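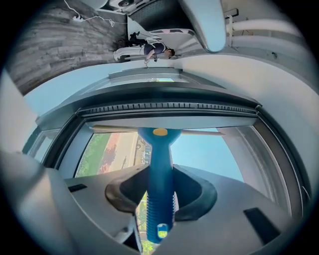 The window cleaner from Travo has one hour left on the job when we get to talk. Third floor, clubhouse side, track underneath. She'd rather not be named, "put down that I do windows in Drovthorpe, people know."

Been doing it since January of the year she turned 37. Before that, a bakery. Knees were better then.

First thing she asks about any window is the sill. "Everybody looks at the glass. The dirt's in the ledge." She gets right down by it, never leans from standing. Wipes the ledge dry, then the top grooves — those little ridged strips hold dust like you wouldn't beleive — and only then touches the pane.

Tools? She shrugs. Handle has to have ridges on it, smooth ones slide when your hands are soapy. She buys hers from Stokovik, three at a time. Cloths from wherever. "I had a fancy set once. Gave it to my sister."

The Gilani building is the big one on her list, 400 panes, two visits a year. Takes the crew most of a week. She likes this one better. Grass, trees, someone running laps if you're lucky.

And the frames? Dark ones show everything, she says. Water spots, fingerprints, pollen in spring. Plain water, second cloth, done. No vinegar. "My mother used vinegar on everything and the house smelled like pickles."

Does she clean her own windows at home. Long laugh. "Twice a year. Maybe once."

We ask what people get wrong and she's already packing up. Too much soap. Doing it in full sun so it drys in streaks. Old newspaper — she has opinions on newspaper, none of them short, and the next place is across town and they lock up at five.

03/06/2022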